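Workshop notebook, Wednesday, late afternoon
Posted by the Flinwood bench

Right, the hide glue. I said I'd write this up properly before I forgot which jar was which, and I've already half forgotten, so bear with me.

We've got four pots on the go at the moment. Two are the Trilmont pearl glue (the ordinary strength one), one is the same stuff with a pinch of salt in it to slow the set, and the fourth is the old bag from the back of the cupboard that somebody has written JUŠKA on in marker pen. No idea of the strength of that one. It smells stronger than the others, if that's any help, and it went stringy between my fingers far quicker than I expected.

What I wanted to know was how long I've really got to get a veneer down before the glue starts to gel on me. The cabinet doors in June were a misery. I'd get one half beautifully flat and by the time I'd reached the other end it was like pushing a rug about on cold porridge, and then out came the iron and the damp cloth and a fair bit of muttering. So I cut up some offcuts of the same sycamore and did it again in small pieces, same brush, same hammer, and timed them off the clock over the door.

Straight Trilmont, workshop cold first thing: hopeless. I'd barely picked up the hammer. Same glue after lunch with the heater on and the pieces warmed on the radiator beforehand: completely different animal! Loads of time, lovely squeeze-out at the edges, no bubbles when I tapped across it with a fingernail. I really think warming the wood matters more than anything I do to the glue, and I've been fiddling with the glue for years like an idiot.

The salted pot was better in the cold, no question, but I'm not sold on it. The squeeze-out stayed tacky all afternoon and I don't like the thought of that under a finish in a damp house. Might try less salt. Might not bother, if warming the wood does the job. 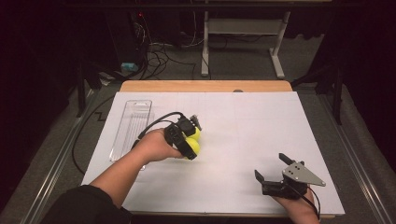

The Juška bag I ended up rather liking, which is annoying, as there isn't much left and I can't find where it came from. It grabs hard and early. No good at all for a big panel, but for rubbed joints and glue blocks it'd be super. I stuck two blocks together with just a rub and a press, left them while I made tea, and couldn't shift them by hand when I came back. I've put what's left in a screw-top tin and written BLOCKS ONLY on the lid. Please don't use it for veneer, and please don't use it to mend the kettle handle again.

Notes on the pot itself. The thermostat on the Trumik heater is reading low, I'm nearly certain. I set it where I always set it, and the glue had a skin on it within the hour and that cooked smell. Put the kitchen thermometer in and it was 7 degrees hotter than the dial said. I've turned it down to suit and stuck a bit of masking tape on the dial with a new line drawn on it. If you're using it, go by the tape! Once the glue's been cooked like that it's had it, so I binned that batch and started again, which is where the morning went.

Mixing, for whoever does the next lot: 300 g of pearls, cover with cold water, leave overnight in the cool cupboard with the lid on. Don't rush it with hot water, you just get lumps with hard middles. I add the rest of the water in the morning a splash at a time until it runs off the brush in a thin string without breaking into drops. I know some people weigh the water too. I did for a while and still ended up adding splashes, so now I only do splashes.

Brushes: the cheap ones shed. I picked hairs out of nearly every test piece. The old round one with the string binding is still the best we've got, so can it live in the pot water and NOT in the jar with the shellac brushes.

Still to do. Leave all the test pieces on the shelf above the radiator over the weekend and see what lifts. Saw through a couple and look at the glue line. Try the warm wood trick on something with a bit of figure in it, because plain sycamore is forgiving and that walnut won't be. Order more pearls too, as we're down to the last bag. And I want to have a go at crossbanding the little tray, but only once I've got the corners cut cleanly, and my knife needs a proper sharpen before that.

Heater off at five, lids on, window open a crack for the smell.

Flinwood workshop notes | Contact the bench | © Flinwood | Back to top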